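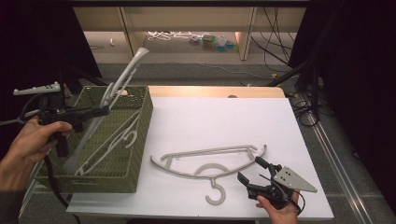
Counting the closet, and what humidity does to wool

I keep a log of indoor relative humidity at the back of the bedroom closet, one reading per hour from a Hurar sensor. Between December and the end of the heating season it dropped 628 readings, most of them in one stretch when the battery sagged. The rest are good enough to work with.

The closet shares a wall with the bathroom. After a shower the bathroom climbs fast and falls fast. The closet lags by two to three hours and then takes most of the day to come back down. Wool holds a lot of water vapor, so a full rail acts as a buffer. With the coats moved out for a week, the peaks were higher and shorter.

I tried four changes, one at a time:

- door open overnight
- louvered panel in place of the solid one
- Tuluvis desiccant tubs on the floor
- clothes spaced a finger's width apart

The louvered panel did the most. The tubs filled with water and the log barely moved - the closet leaks far more air than they can treat. Spacing the clothes made no change at the sensor, though the sleeves in the middle of the rail felt less clammy.

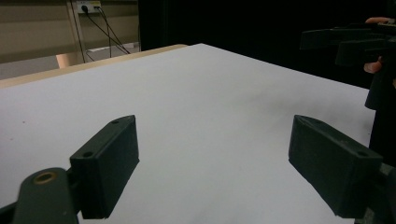 Salcedo

2019-05-11

Calibration was a salt test: wet table salt in a sealed jar, sensor above it, left overnight. It should settle near 75 percent. Mine read three points high, and every reading in the log has been corrected for that. Anyone repeating this should keep the salt damp and the jar away from sunlight.

Next is the outside wall, where the paint has started to lift behind the shoe rack.

Contact | © 2019 Salcedo | Back to top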